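12/8/21
FOR IMMEDIATE RELEASE

Spare-room humanoid gets a shelf of its own at Flindov

The members of the Flindov shared workshop are thrilled to announce that Visus, their home-built humanoid, has moved on to shelf work. The build has taken 2,694 hours of evenings and weekends so far, and we've loved nearly all of them!

The new task is called Grilen. Visus faces an ordinary cube shelf stocked with fruit, bowls and small household bits, and has to work out what is where before reaching for anything. We've written 133 short instructions for it, from simple pointing to moving an item between cubbies.

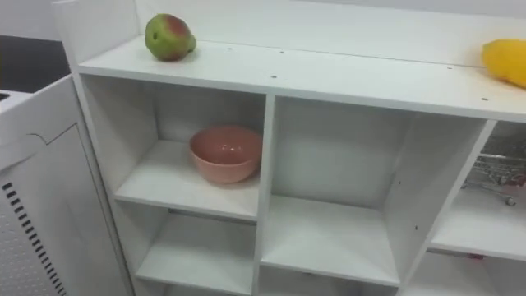 Top shelf and upper cubbies, with the pink bowl at left.

Getting the height right matters more than we expected. The top shelf and the lowest cubbies ask for very different postures, so the knees and hips have been retuned 13 times – and the balance code rewritten to match.
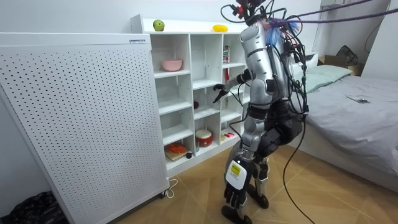 Visus at the shelf, one hand open near the middle cubbies.

The wiring is still out in the open at the top of the body, and a proper cover is next on the list. Plans for the wrist mounts will be shared with other home builders in October, under the Rawashdeh project name.

An open evening will follow at the workshop, with room for 30 visitors. Bring your questions, and your own half-finished builds – we'd love to see them.

Media enquiries: Flindov shared workshop, front desk

ENDS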